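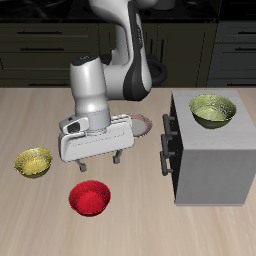
Gripper Comparison FAQ

Questions we get about the Jeleo gripper trials in simulation. Last updated 2023-08-12. Send corrections to Iman Hamdy.

What is being compared?

Two parallel grippers, the Bumance and the Cronin, and the controller settings that go with each one. The arm, the table and the objects stay the same for both. The Nulix controller runs every trial.

Why use simulation at all?

We wanted to rule out bad settings before booking time on the real arm. A simulated bowl can be dropped all day. The results are used to pick settings, and the final choice of gripper will be made on hardware.

How many trials are in the current set?

There are 522 in total. Of these, 161 were run in February with an older contact model. Those are kept in a separate folder and should not be mixed with the rest when you work out success rates.

How is a trial scored?

A grasp counts if the object leaves the table and stays in the fingers for 3 seconds. A drop after that is logged as a transport failure. Knocking over or moving another object is logged too, but it does not cancel the grasp.

Why bowls, when blocks are easier?

Most of the people who asked for this comparison want to handle dishes. A block gives the fingers two flat sides to close on. A bowl is wider than the opening of many parallel grippers, so the practical choice is to pinch the rim, and then the weight hangs off to one side. With the small gray fingers on the rim of the red bowl, the bowl tilts and its foot points down to the right. Our logs record the tilt angle at the moment the fingers stop closing, and again at the end of the hold.

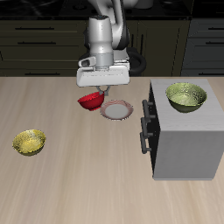 Does the closing force need to be changed for each object?

Force is set once per run and is the same for every object in it. We started with a separate value for each bowl and gave that up, as it made the two grippers hard to compare. Clutter is the other thing we hold steady between grippers: a plate on the table near the red bowl, a gold-yellow bowl off to the left, and a cabinet on the right with a green bowl on top. If you change the layout, save it under a new name and run both grippers on it.

Which controller mode should I start with?

Use position mode for the approach and switch to force mode for closing. Position mode all the way through will work on some rims, but the fingers tend to push into the surface and the contact solver gets noisy.

How long does a run take?

A run is 16 trials. Time depends on your machine. Turn off rendering if you only need the scores - it makes a large difference.

Can I add my own gripper?

Yes. You need a model file with the finger joints named the same way as ours, plus a limits file. Copy the Cronin folder and edit it.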